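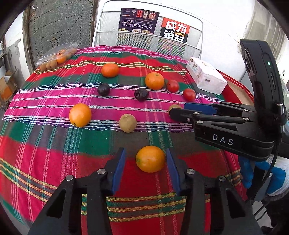 4.2 Sorting fruit on a soft surface

The second chore in our study is clearing loose fruit from a kitchen table. People do it without thinking, but for a machine it is still hard, and we chose it because it joins several small problems in one job. The fruits differ in size, colour and firmness. The cloth may slide or fold when a finger pushes against it. A tomato that is held too strongly will split, and a plum that is held too weakly will roll away.

We recorded 2492 grasps with hand-held grippers, 21 of which were removed after checking by Weronika Pawlak. The remaining recordings were used to train the Tirnard controller, and 200 trials were then run on the Dobos arm. Two grippers were used at the same time, one for each hand, so that neighbouring fruits could be approached from different sides.

Figure 2. Hand-held grippers at the fruit table. A small dark fruit, probably a plum, is between the blue pads of one gripper, and a second gripper reaches in from the right beside an orange.

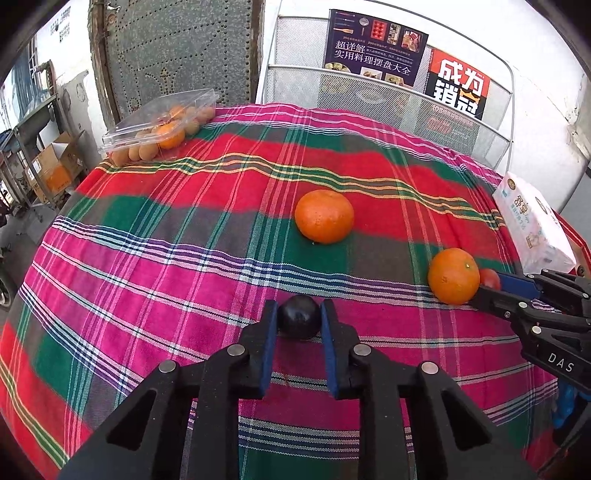

The controller was most reliable with oranges, which are large and have a rough peel. Small smooth fruits gave the most trouble — the fingers often closed a little too early and touched only the side. A person corrects this by feeling, and our arm has no such sense. We therefore consider the chore partly solved: the machine can help at the table, but someone should still stay near it.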